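Ikaro repair scheme: second progress report to the Vodberg fund
Prepared by Roswitha Kuhlmann, September

You asked for plain progress against the plan, so I will start with the part I like least. We said the scheme would cut the number of small household goods thrown away in the district. I can't show that it has. What I can show is that people come, that things get mended, and that our records are better than they were in spring.

The drop-in sessions have run as promised, 17 since the last report. Attendance was steady until the school holidays and then fell off sharply. The Rieger leaflets went to every household and I can trace three visits to them. I would not pay for a second printing.

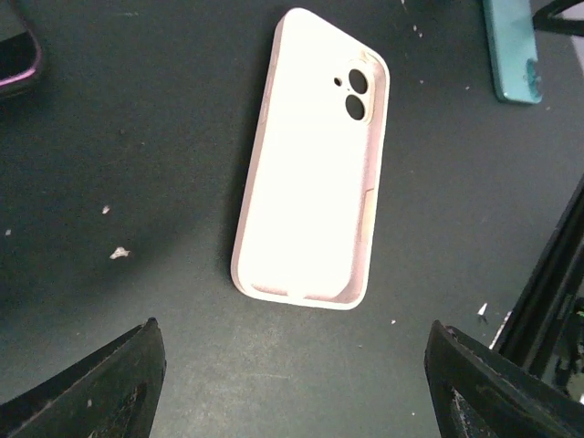 Our Emell booking system is a different matter. It was sold to us as a way to shorten the queue, and the queue is the same length. People book, forget, and turn up on another day expecting to be seen. Staff now keep a paper list beside the screen, and the paper list is the one they trust. I have asked for the yearly fee to be looked at before we renew.

Spending is almost 20 per cent under budget. Please don't read that as thrift. The training post stayed empty for five months, and the work it should have done was not done. 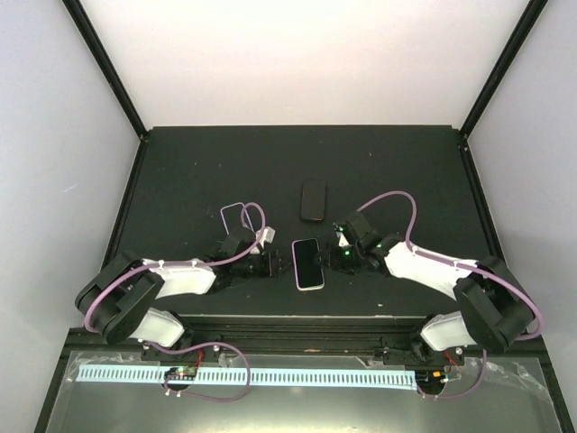 Room hire and storage take the largest share of what we did spend. I was doubtful about the move to the larger premises and I still am, given the rent. Work surfaces are a small matter by comparison, but a dark top with pale walls on three sides makes a dropped screw easier to find, and I would like our new benches to follow that pattern. The quote for them is in the annex.

The claim that mended goods stay in use for years needs testing. We rang back everyone who left a number in spring. Fewer than half answered, and those who did were, I suspect, the pleased ones. The kettles worry me most - several came back with the same fault.

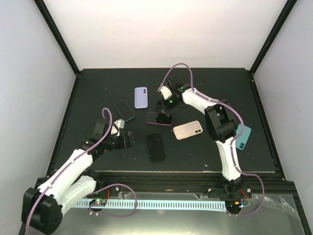
For the next period I propose to drop the leaflets, fill the training post and ring every visitor at three months. I would also like to remove the district waste target from our plan until we have a way to measure it. If the fund wants it kept, we need to agree who collects the figures and who pays for that.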